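Home | Contents | Previous Chapter | Next Chapter | Glossary | Index

Chapter 3
Promotions and the Game-Day Calendar

A professional sports team sells the same basic product many times in one season. The field, the seats, and the rules of the game stay the same from one date to the next, yet attendance can vary widely. Opponent, weather, school schedules, and the team's record all affect the number of people who come through the gates. Promotions are one of the few tools that the team's business office fully controls.

This chapter looks at how a promotional calendar is planned. It deals mainly with giveaway dates, on which fans receive an item such as a cap or a poster on entry. Theme nights and group sales are treated in later chapters, although the three kinds of event are often planned together.

The main case is the Otia club, a minor league baseball team that plays in a small downtown ballpark. When Pascal Chauvin became director of ticket sales, the club held 30 giveaway dates a season. Most were placed on dates that already drew well. Sponsors preferred a full ballpark, and the club had agreed to their requests one at a time – often before the league schedule was final. 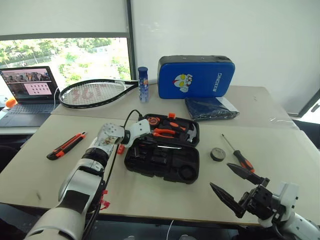

Chauvin's first step was to sort the home schedule into three groups according to past attendance. Dates in the strongest group received no giveaway unless a sponsor paid the full cost of the item. Dates in the middle group were given priority, on the view that a modest item could persuade an undecided buyer. The weakest group was left for discounted tickets and school outings.

The change required new terms with sponsors. Puvlow, a regional grocery chain, had supplied caps for opening night for many years and did not wish to move. Le Goff, a local bakery, accepted a date early in the season in return for its name on the printed schedule. The two agreements are compared in Section 3.2, together with the contract language on late deliveries and unused stock.

Students should note the difference between attendance and revenue. A giveaway may fill seats with people who would have bought a ticket for another date. In that case the club has paid for an item and moved a sale from one night to another. Section 3.3 presents a method for estimating this effect from ticket records, using data prepared with the Drilier sales ledger. The method is simple and has limits – chiefly that it cannot account for tickets passed between friends.

Key terms for this chapter are giveaway date, sponsor share, shifted sale, and walk-up buyer. Definitions are given where each term first appears in the sections that follow.

3.1 Setting the Calendar

Work on the calendar begins when the league releases a draft schedule. At Otia, the ticket office marks holidays and local school breaks first, and the final list of giveaway dates is approved in March.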